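Blog > Walks and Old Buildings > Zemero: the arcade, the reading room and the long stairs

Zemero: the arcade, the reading room and the long stairs

I was in Zemero again in October, for the third time, and on this visit I finally saw the Alico Arcade with its shutters up. The other two times I got there too late in the day. It shuts at four outside the summer months and the sign with the hours on it is inside the gates, so you can only read it when you don't need it.

The arcade runs between the old corn market and the river and it bends in the middle. Most covered arcades I have been in are straight, with a view from one end to the other. In the Alico you walk in from the market side and see what looks like a dead end, a blank wall with a clock on it, and then the floor drops by two steps and the whole thing turns left towards the water. The usual story is that the builder couldn't buy the bakery plot, and went round it. The bakery has gone and there is a shoe repair shop there now, but the boundary is still easy to see if you look at the brickwork from the yard behind. The bricks on the arcade side are narrow and yellow, and the ones on the old bakery side are bigger and a dull red.

The roof is iron and glass, with a lot of the glass replaced in plastic sheet at some point. It has gone cloudy. On a bright morning this gives a soft light which I quite liked, although I gather it leaks. The shopfronts below are mostly the originals, with curved corners at each doorway and a small panel of coloured glass over the door. Green for the first half, amber after the bend. I asked in two of the shops why the colour changes and neither could tell me.

There are eleven units and seven were open. I bought a pair of laces and a second-hand map, which had the arcade drawn on it as a straight line.
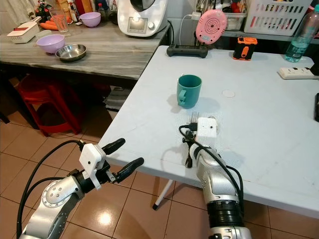

A reader who used to live a few streets away wrote to me after my last post on Zemero and said I had the bend the wrong way round in my notes, that it turns left only if you come from the market, and that people who grew up on the river side always describe it as turning right. She also said the amber glass was once green as well and was changed after a hailstorm, when the glazier had run out. I can't confirm that but it is a better answer than I got in the shops. I have corrected the old post.

From the river end of the arcade it is ten minutes on foot to the Upadhyay Reading Room. Follow the water upstream as far as the iron footbridge, don't cross it, and take the lane with the railings. I walked straight past the building the first time I looked for it. From the lane it looks like a chapel hall, with a plain gable, a round window and a porch with a bench on each side. The name is cut over the door in letters so shallow that they disappear when the sun is high.

Inside it is one long room with a gallery on three sides. I had read that it was built to seat 300 readers, and having stood in it I find this hard to believe unless they sat very close together. The long tables are there, with sloping tops and a brass rail along the middle for holding newspapers upright. Each place has a number painted on the edge of the table. The numbers don't run in order. They go up one side, skip to the gallery, and come back down the other side, with a few missing where a table was taken out to make space for a radiator.

What I had come for was the ceiling. It is boarded and painted, in square panels, and every panel has a different plant in it. The leaflet by the door gives the number of panels as 708 and says that no plant is used twice. I spent a while lying back on the bench at the gallery end trying to catch them out. I found two that looked to me like the same fern, one near the chimney breast and the other in the far corner, but the leaflet has an answer ready for this and gives them different names. I don't know ferns well enough to argue.

The paint is in good condition along the north side and poor on the south, where the damp came in before the roof was redone. In a few places there is only a brown patch with a stalk coming out of it. They have decided to leave these alone, and I think that was the right decision. I have seen ceilings where the new parts are so bright that they are all you look at.

The reading room is still used for reading. There were a dozen people in it when I went, with coats on, and the only noise was the radiator. You can go in without asking, but the gallery is open in the mornings only and the stair up to it is narrow and turns sharply. Bags have to be left at the bottom.

I had lunch on the bench in the porch. There is a café by the footbridge, but it was full.

In the afternoon I went up to Kustis. It counts as a separate village, and the people there are quite firm about this, but the houses have joined up with Zemero along the lower road and the only way to tell where one stops is that the kerbstones change from grey to pink. You can take the number 37 bus from the corn market, which goes the long way round by the quarry, or you can go up the stairs. 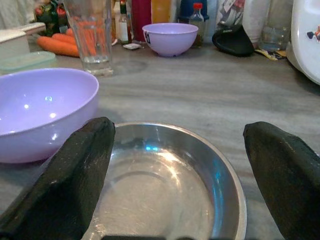
The stairs were cut for the quarry workers and they go up the hill in one almost straight flight, with a landing wherever a lane crosses. Local people call them the thousand, and there is a plaque at the bottom saying 1,000 steps. I lost my place at the third landing when a dog came down past me, so I can't vouch for it. They are shallow steps, worn in the middle, and each one is long enough that you need a step and a half to cross it, so you never get into a rhythm. I found it easier to walk along the side where there is a gutter and a flat kerb.

The landings are the best part for anyone who likes houses. At each one a terrace goes off to the left and right along the hillside, and as you climb the terraces get older and plainer. The lowest have bay windows and tiled paths. By the fifth landing there are no front gardens, only a stone slab over the drain and the door straight behind it. The top terrace has the pinkish stone from the quarry itself, laid in big rough blocks with thin ones pushed in between to level them up. The windows there are tiny. Several of the houses have a stone shelf beside the door at waist height, and I took this to be for resting a load on while you found the key. I saw a pot of mint on one and a pair of boots on another.

Kustis church is at the top, on a shelf of rock, and it is built side-on to the stairs so that the first thing you see is the vestry chimney. It is small and rather heavy from outside. The tower was meant to have a spire and the stump of it is still there, eight-sided, with a flat lead lid. I have read complaints about the lid, and I suppose from the valley it does look unfinished. Close up I didn't mind it.

The door was locked. I walked round the outside twice, and on the north side found a blocked doorway with a carved head on each side of it, one with its mouth open and one with it shut. They are at shoulder height and very worn on the noses. The stone of the heads is not the local pink. It is a fine-grained cream stone that must have come up from the river, and so older than the wall it is in, or at least brought from some older building. The church guide I have at home doesn't mention them.

I waited for the bus down. The shelter in Kustis is opposite the church and has a slate roof and a proper wooden seat, and from it you get the whole of Zemero laid out, with the arcade roof showing as a dull white line with a kink in it. It was nearly five by then and the lights were coming on along the river.

A few practical notes if you are planning the same day. Do the arcade first. The reading room leaflet costs a small amount in coins and there is no change. The stairs have a handrail on the upper half only. The church is said to be open in the mornings when the flag is up, so next time I will do the whole thing the other way round and take the bus up at nine.

I still have the corn market itself to write about, along with the drinking fountain behind it, and I will do those in another post once I have found where I put my notes.

Shared 37 times | 2 comments

Get new posts by email. Enter your address to subscribe. You can unsubscribe at any time.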